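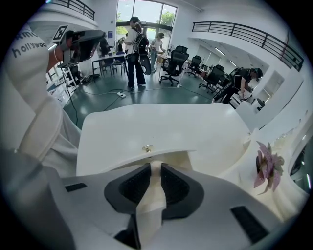 A small artificial flower with pale pink petals.

Renting and Buying a Home
A Pekley Housing Office page for young readers

Every family needs a place to live. Some families buy their home and some rent it. Both are common in Pekley.

What is rent?
Rent is money paid to use a home that belongs to another person. The owner is called the landlord. The person who pays is called the tenant. If the rent is $1,000 a month, the tenant pays that amount every month – in October, in November and so on.

What is a lease?
A lease is a written agreement. It states how much the rent is, how long the tenant may stay and who must fix things that break. Both sides sign it and keep a copy.

What is a deposit?
Many landlords ask for extra money at the start. This is the deposit. It is held safely and returned when the tenant moves out, unless there is damage to pay for.

What is a mortgage?
Homes cost a great deal, so most buyers borrow money from a bank. This loan is called a mortgage. It is paid back a little each month, often for more than 10 years. The bank also charges a fee for lending, called interest.

Words to know
Landlord – a person who owns a home and rents it out
Tenant – a person who rents a home
Interest – the cost of borrowing money

Text by Babita Tiwari, Pekley Housing Office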